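Folding on the bed: a talk with Yevdokiia Bilyk

Yevdokiia Bilyk has never owned a laundry table. She folds on the bed, and has done so in every place she has lived, including the 7 years above the Landwood hardware shop. When I asked if she would want a proper bench now that she has the space for one, she said no before I had finished.

"A bench is too narrow. You get one sleeve down and the other one falls off the side."

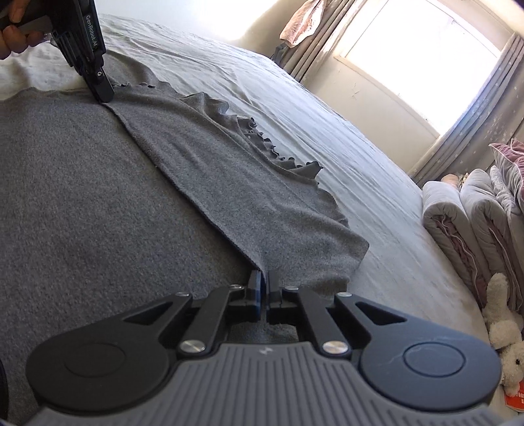
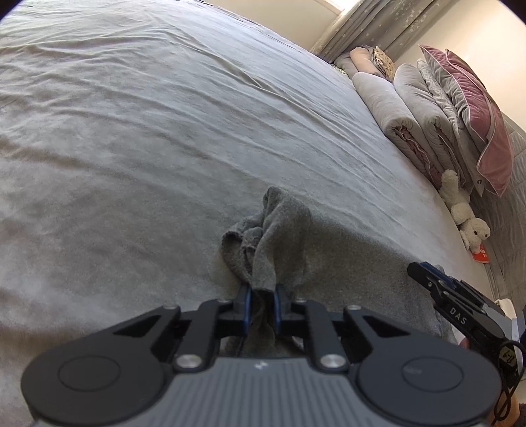 Aicha Younis disagrees, and told me on the phone that folding on a bed is how you end up with a sore back and creases in everything, and that a kitchen counter at the right height does the job in half the time. I passed this on.

"Aicha is tall," Yevdokiia said. "And her counter is always clear. Mine has the bread on it."

Her method starts with a blanket. She puts one over the fitted sheet before she brings the washing in, because a sheet slides about when you pull on it and a fleece stays where it is. She smooths the blanket once with her forearm and leaves the sheet underneath alone. If the sheet is wrinkled, it can stay wrinkled until bedtime.

Knits are what she gets asked about most. She runs a folding morning at the Clement Street hall every April, and people bring their jumpers in a plastic bag and tip them out. Most of them have been on hangers.

"I ask them to take it off the hanger and look at the shoulders. There are two little points there. You can steam them out, but it takes a while and they come back."

She lays a knit flat at full length first and lets it sit for a minute. Then she takes hold of the bottom edge and draws it straight, without stretching it. The sides come in to the middle, and the whole thing is folded in three from the hem — never in half, which puts a hard line across the chest.

"If it bunches up on you, don't drag it. Lift it, give it one shake and put it down again."

Grey is the hard colour, she says. Her own clothes are mostly grey and so is her bedding, and she has lost more than one sock against a blanket and found it at night with her foot. She did buy a bright yellow throw to work on once. It shed on everything and went to the op shop.

I asked how long a full basket takes her. She timed it last winter for a bet with Kiyoshi Fukuda, who had said half an hour. It took her 22 minutes, with the towels left until the end.

"He still owes me 4 dollars," she said.

The towels go in the hall cupboard with the fold facing out. The knits go in the bottom drawer, heavy ones underneath. She was putting the kettle on by then, and the pillowcases were still in the basket.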